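4. Keeping chopsticks and skewers at the table

The Tandell kitchen guide assumes you own more wooden sticks than you need. Most households do. Section 3 dealt with the ones in the drawer; the following is for those that live on the table.

4.1 Choose a container. Clear plastic is best, as you can see the crumbs at the bottom and feel suitably ashamed. It should stand up by itself when empty.

4.2 Spread a tablecloth and smooth it flat. A ruck under the base will tip the lot over, usually during soup.

4.3 Sort the sticks on the cloth. Put anything split, charred or chewed to one side. Kauko Kokkonen, who tested this section, put 8 to one side and then quietly put two back. Please don't.

4.4 Stand the good ones in the container, a few at a time, blunt end down.

NOTE: Long sticks will lean. They are supposed to lean. If you want them upright, buy a narrower container or shorter sticks.

CAUTION: Do not fill the container by dropping sticks in from a height. They bounce.

4.5 Gather up any that have ended up on the cloth and go back to 4.4. Allow about 25 minutes for your first attempt, including tea.
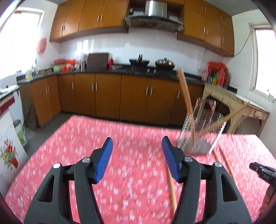

4.6 When the container is full, stop. Sticks left over go back to the drawer (see 3.2) or to a relative.

4.7 Once a week, tip everything out, wipe the inside of the container and let it dry before refilling. Tyyne Räsänen recommends doing it before guests come, on the grounds that guests look.

NOTE: Keep the container off the worktop beside the hob. Wood burns and plastic sags, and the guarantee covers neither.

For metal skewers, see section 5.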